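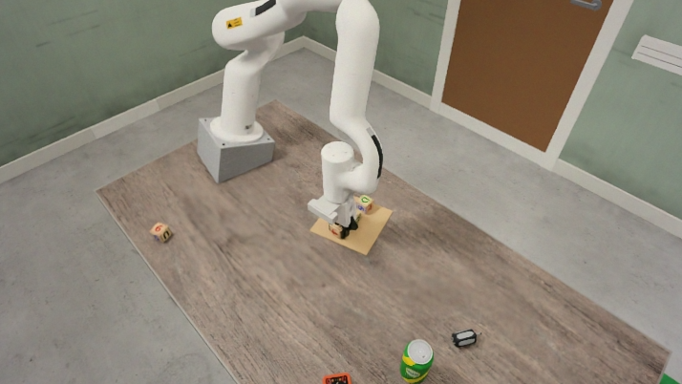 Todness putting mat, four weeks in

The box promises 2,000 putts before the surface shows any wear. I doubt anyone at Todness has tried it. I got through 200 on the first Thursday evening and there was already a shiny track running up to the left-hand cup.

It costs more than the Wakum mat I've had in the basement for years, and the extra money seems to go mostly into printed lines. There's an alignment grid, a start gate, and a set of arrows that I stopped looking at after a day. The gate is good, I'll give them that. It shows up a pushed putt right away, and I push a lot of them from four feet.

Speed is my real complaint. The mat is sold as matching a fast tournament green. Mine rolled slow for a week until the creases dropped out, then quicker, and it has never felt like any green at my club in March or any other month. Brush it one way and you gain a little pace - brush it back and you lose it again. The Wakum does none of this. It's just slow all the time, and you get used to it.

The ball return works if your floor is level. My floor isn't.

Has my putting improved? I had 33 putts in my last round, the same as the round before I bought it. Sale price, maybe, for the gate. At full price I'd keep the old mat and spend the difference on green fees.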